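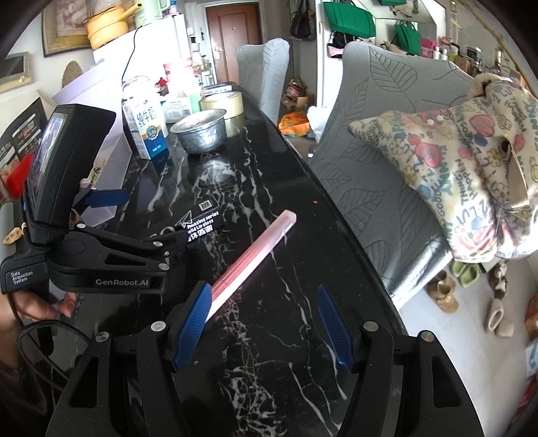

Figure 2. The two-unit kit in use at a home site.

4.2 Field use of the paired kit

The second part of the review looked at the hand-held collection kit as a buyer would receive it, set up in ordinary homes and operated by people with no background in robotics. Bench results for the same kit are given in Section 3. The home sessions were planned to answer a narrower question, namely whether two units can be worked together on a household table without slowing the operator down. Each unit is a two-finger gripper with blue ribbed pads, and the label "Data Acquisition System" is printed on the body, where it can be read during use (Figure 2). The operator works the units over a tabletop, and the software stores the two streams as one episode. Home tables were used as found. The one in Figure 2 is polished black stone with white and grey veining, and reflective surfaces of this type are listed in the Tavar protocol as a separate condition.

The Tavar protocol was written for the review and contains 17 short tasks. Most involve picking up a single object and placing it somewhere else on the same surface. The remaining tasks need both hands, such as holding a container steady while something is put into it. Operators were given a printed sheet for each task and a short training session on the day. They were not told how fast to work. An episode was accepted if the object reached its target, both streams were complete, and the pads stayed in view during the grasp. Any episode that failed one of these checks was kept in the raw set and marked as rejected.

Objects came from the household. We considered shipping a standard object set to every site, as was done in the Bosel trial in February, but the operators in that trial spent a large part of each session unpacking and sorting. Household objects also gave us a wider spread of sizes and surface finishes. The drawback is that results from two homes cannot be compared object by object. For this reason we report acceptance by task group only, and the object lists are provided as a supplement.
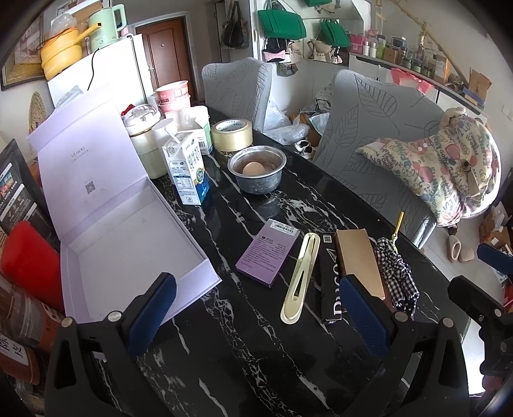
Figure 3. Tabletop with small household items laid out for a session.

In total, 237 episodes were submitted from the home sites. Single-object tasks were accepted more often than two-handed tasks at every site. The most common reason for rejection was a gap in one of the two streams, followed by a grasp in which the pads left the view. Dropped objects were a minor cause. Flat boxes lying on a hard tabletop gave the operators the most trouble, as the pads must come down on both sides of a low edge, and several operators asked to slide the box to the edge of the table first. The protocol allows this, but the sheet did not say so, and it has been reworded.

Slim objects were handled better than we expected from the bench tests. The ribbing on the pads gives a usable grip along the length of a narrow object, and operators learned quickly to close on the middle of it. Soft items such as fabric hair ties were easy to pick up but hard to release at a marked point. We counted these as accepted if any part of the item touched the target.

Setup time was recorded separately. The manual supplied with the review kit asks for a calibration step before each session, during which both units are held still and then moved through a short pattern. Operators completed this step without help in almost 100 cases. Where they did need help, the cause was usually the cable. The step also has to be repeated after a unit is disconnected, and the on-screen message for this is easy to miss. Stamatopoulos, the reseller that supplied our review kit, has been told of the problem.

Cable handling remains the main complaint in the operator notes. A cable that crosses the work area can catch on small items, and operators working on crowded tables changed their posture to avoid it. Clips were tried at 4 sites and reduced the number of complaints, although the operators found them slow to attach. We suggest that buyers who plan long sessions allow for a fixed cable route at the back of the chair or table.

The accepted episodes were converted with the Fladus exporter and checked for time alignment between the two units. The conversion itself needed no manual work. Task sheets, rejection codes and the conversion settings used in this section are listed in Appendix B in the version of Dec 4, 2024.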